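We use cookies to keep this site running. By continuing you accept our cookie policy. Accept / Settings

Section 4: Folding and putting away the cloths

Use this section after the cloths have come back from the laundry. Section 3 covers sorting by color.

Before you start

Clear enough of the mat to lay one cloth out fully. Move drinks off the work surface and stand them well away from it. Switch on all the ceiling lights, as thin spots in the fabric are easy to miss in October afternoons.

CAUTION: Do not fold a cloth that is still damp. Hang it up again and come back to it on Tuesday.

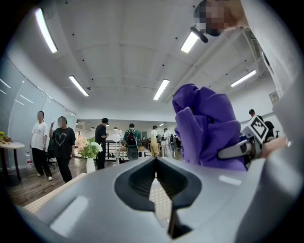

Text: Getachew Tesfamariam
Checked by: Damian Mayrhofer

A purple cloth gathered in a bunch has to be opened out before anything else is done with it. Dark colors go on the Plaltine shelf, pale ones in the Gemuva box.

1. Take the bunched cloth by its thickest part and lift it clear of the mat.
2. Find one corner. Let the rest hang until the folds drop out.
3. Find the next corner along the same edge and lay the cloth flat.
4. Smooth from the middle toward the edges with an open hand.
5. Check for stains and pulled threads. Put damaged cloths in the repair bag.
6. Fold in half, edge to edge, then in half again.
7. Turn the folded edge toward you and place the cloth on the stack.

Note: The large cloths measure 400 by 550 mm when flat. If one comes up short, pull the corners gently and measure again.

Note: Stop at 10 cloths per stack. Taller stacks lean and slide off the shelf.

Continue with Section 5, Labeling the shelves.

2 comments

Contact | © Ledesma Jeltitz | Back to top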